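Odlow Toy Library Opens Its Doors in Trundon This June, With More Than 3,000 Toys and Games to Borrow

TRUNDON – Families in Trundon and the surrounding towns will soon have a cheerful new place to spend a rainy afternoon. The Odlow Toy Library opens this June in the old Thomas Shoe building on Alside Street, and everyone who has had a hand in it is just about bursting to show it off.

The idea is a simple one, and anybody who has ever used a public library will get the hang of it in a minute. Members pay $20 a year per household, pick out up to four toys, puzzles or board games at a time, and bring them back three weeks later (or sooner, if the drum turns out to be louder than expected!). The shelves hold more than 3,000 items, from rattles and stacking rings to train sets and the kind of strategy games that keep grandparents up past their bedtime.

"My own kids went through toys so fast that our hall closet would no longer shut," said Nandini Reddy, founder and director of the Odlow Toy Library. "I kept thinking about all the other closets on our street in the same shape, and how nice it would be if we could just pass everything around. It took us a good deal longer than I expected to get here, but walking in and seeing those shelves full makes me very happy." 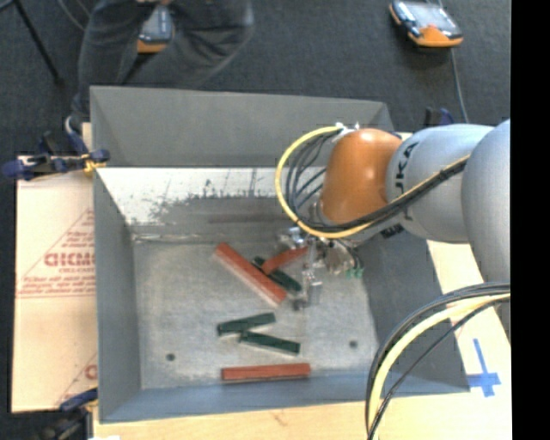
Malachy Hayes

Building blocks have a corner all to themselves, and they can be borrowed by the bag or played with on the spot. There is also a low reading bench by the front window, a puzzle table, and a quiet room for little ones who need a break from the bustle – or for parents who do.

Some 200 households have already signed up ahead of the opening, and the library has room for plenty more. Gently used toys are welcome too, as long as they are clean and have all their pieces. Please bring them to the side door during open hours, and kindly leave the stuffed animals at home, as the library isn't able to take them.

An open house with music, lemonade and a giant floor puzzle of 1,000 pieces will be held on the first Sunday after opening, starting at 1 p.m. Admission is free, and membership forms will be available at the front desk.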